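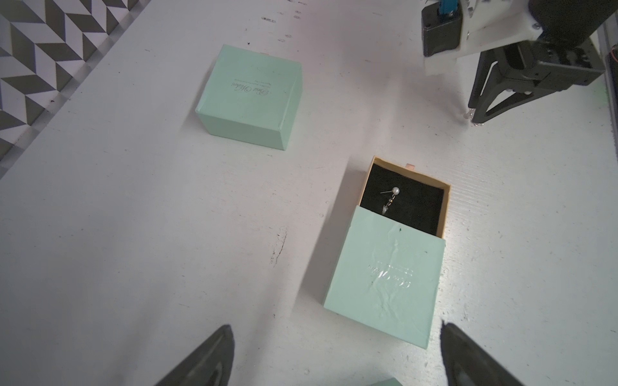 Mỹ Vương wants it written down that checking earrings is the job and opening boxes is only what comes before it, so if the arms take over the opening she should get the whole of that time for checking, with no second bench added to her shift. I agree with her and said I would put it at the top of the January notes.

Where we are. The returns bench handles the mint boxes that come back from the Jomum counters. Each one has to be opened, the piece looked at, the drawer closed and the box put in the right tray. Last month the bench did 1,562 by hand. The plan from Nikard says 2,000 a month with the arms doing the opening and a person doing the looking. I don't believe 2,000 yet. 1,000 without anybody having to step in would already change the day a lot.

Morning. Ran the pull on the ribbon tab. The pink tab is small and the fingers want to take it too low, where they press on the kraft edge. Raised the approach by 3 mm and slowed the last part. Better. Did not change the grip force, want one thing at a time.

Sleeves that have been handled a lot are a separate problem. The mint paper gets wrinkled and the drawer doesn't run the same as it does in a fresh one. By hand you feel it and shift your thumb without thinking. The arm just pulls at the speed it was told. Asked Thu Lý how she deals with a tight one and she said she squeezes the short sides a little and wiggles it. Tried to write that down as a motion and got half a page. Will try squeeze only, no wiggle.

Drops that hang off the post are the other worry. If the drawer stops partway, part of the earring can still be under the sleeve, and closing from there could catch it. Rule for now: the arm never closes a drawer it did not open all the way. It stops and calls the person.

People side, from the talk at lunch:

Thu Lý's wrists are the reason she is for it. She has done this bench longer than any of us and says the pulling is worse than the lifting.

Mỹ doesn't like waiting on the arm. By hand she sets her own pace and can run ahead before her break. With the arm she gets a box when it gives her one. Suggested a small buffer tray so there are always a few open drawers ready. She said maybe, if they are covered, dust shows on the black insert.

Both asked who logs a damaged piece when the arm opened the box. Right now the sheet has one name per tray. Need a second column before we go further - sent a note to Đào in the office, no answer yet.

Plolus training is still listed as optional on the schedule. It should be paid time, on shift, and for everybody on the bench including evenings. Otherwise I end up being the only one who can restart the thing.

To do
- squeeze only test on the worn sleeves
- cover for buffer tray, ask Mỹ about the size
- second column on damage sheet
- wipe the table, old scuffs look like marks on the product when you check the pictures later
- move the stop button to where Thu Lý can reach it sitting down

4:40 pm. Squeeze only moved the sleeve sideways. Lowered the force, will repeat tomorrow with the same boxes.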